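Notes from the Griltari open afternoon: does wrist-camera learning hold up?
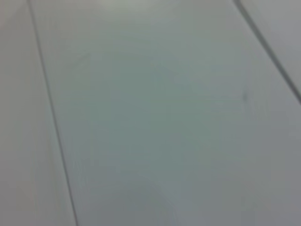 Can a robot learn a kitchen job from wrist-camera footage alone?
Partly, and mostly in the kitchen where the footage was shot. What I saw at Griltari in June suggests the method copes with small changes and gets lost when the camera is close to something plain.

I went with Saimi Kokkonen, who has sat through more of these demonstrations than I have and was less patient with the introduction. The claim, as Shirin Heydari put it to the visitors, is that one small camera at the wrist gives the learning system all it needs. Room cameras get knocked and have to be set up again, she said, and the wrist view travels with the hand. Fair enough. The group has 3,000 recorded runs of people guiding the arm through tidying jobs, and the system, called Porkeo, is trained on those.

My trouble is with pictures like the one at the top. Pale grey panels, two thin dark seams, one small smudge, the whole thing a bit blurred. If that was all I had to go on, I couldn't say which way to move, and I doubt I could say where I was. Heydari's answer was that Porkeo keeps a short memory of earlier views and of the arm's own joint positions, so a dull picture never has to stand alone. I asked how much of the work the joint positions were doing. She said they hadn't separated the two yet. I'd have thought that was the first thing to try.

The live session was ten attempts at putting a cup away, and seven went well. Of the failures, one was a plain dropped cup. In the others the arm slowed over the worktop and hung there until Tapio Aaltonen stopped it. He was open about this and said it happens more over bare surfaces. Then somebody asked for the table to be turned a little and the session was declared over, for lack of time. It was 3.40 and the coffee wasn't due until four.

Mansa Alhassan's poster was the best thing there. She had covered the camera on purpose for parts of each run and plotted how soon the arm went wrong. It was a small study on a single arm, but she said so in large type, and I trusted her graph more than the main talk.

Kokkonen thinks I'm being hard on them. She would like to see the same trial in a second kitchen before arguing any further, and so would I. Heydari said one was being fitted out, with no date given.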